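This site uses cookies to improve your visit. Accept / Settings

I finally got to the open lab at Wenmont, and I could have stayed all day! The group teaches an arm to take old PCs apart from demonstrations — 561 of them so far — and drives come first.

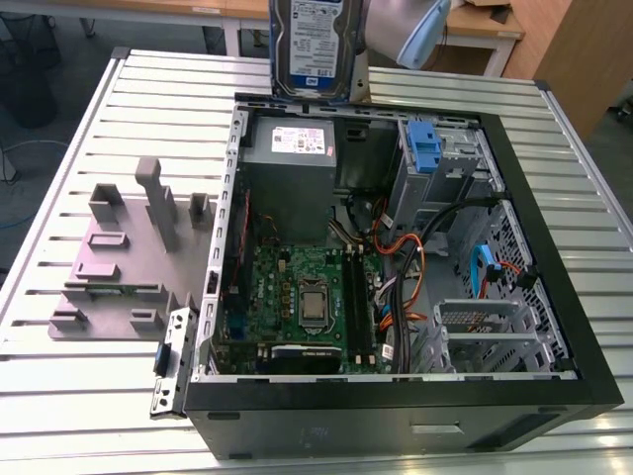 Şengül Tuncer

My favorite part was the method. The policy learns from short corrections, so a person steps in only when the grip goes wrong. Norbert Hrubý told us 37 corrections did more than weeks of extra demos.

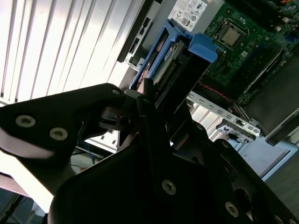
I asked about screws, and he grinned — they're next, in August.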